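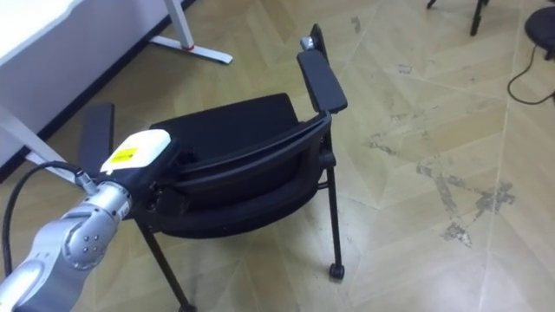
2 min read

November 8, 2023

The Coat Situation

I own one winter coat. I bought it in February a few years back, on clearance, in a store that was mostly hangers by then, and I have told myself every spring since that I'd replace it in the fall when there was something to choose from. Fall has arrived. The lining has come away from the left sleeve, so that putting it on is a kind of lottery. Half the time my hand comes out at the cuff. The other half it goes down between the layers and I stand in the hallway punching the inside of my own coat.

So I went shopping. I began online, in my pajamas, with the word "coat" and a filter for my size. Plarkeo offered me 3,156 results. I added "warm," and it offered me more. I don't know who runs the search over there, but I would like them to know that a sleeveless knitted vest is not a coat, and neither is a candle.

I did order one. It was described as "relaxed," and in fairness I have never met a more relaxed garment. You could have raised a family in it. The shoulders stopped somewhere near my elbows and the pockets were level with my knees, so to get at my keys I had to bow. Back it went, in the same bag, with the little sticker that never sticks.

On to actual stores, then. Shek had a rail of very handsome wool ones, and I got as far as the fitting room with two of them. The first fit beautifully provided I kept my arms at my sides. I tried reaching for an imaginary bus strap and heard a small sound from the back seam, and we both agreed to leave it there. The second was perfect. It was also $613. I put it on twice more to be sure, looked at myself from the side, looked at the tag again in case I'd misread it, and hung it up with the buttons done so it would know I cared.

Pak-hei Chien had come along for moral support, and spent most of it sitting on the bench meant for tired husbands, eating my pretzel. Her view is that people who live in cold places should spend money on coats and stop buying their fourth pair of black ankle boots. I said they were all different. She asked me how. I said one pair had a zipper.

Where things stand as of this morning: I have taken the old coat to a tailor on the corner, who looked at the sleeve, then at me, then at the sleeve. New lining, $7 extra if I want the loose button done too. I want the button done. It'll be ready next week, and until then I am wearing two cardigans and a rain jacket – if you see a small round woman hurrying past the pharmacy, please wave, I can't turn my head.

Next time, Tsz-kin Kong has promised us his piece on scarves, and on how many a grown man can reasonably lose on trains before his mother stops knitting them. If you have a coat you love, write and tell me where you got it. If it was $613, keep it to yourself.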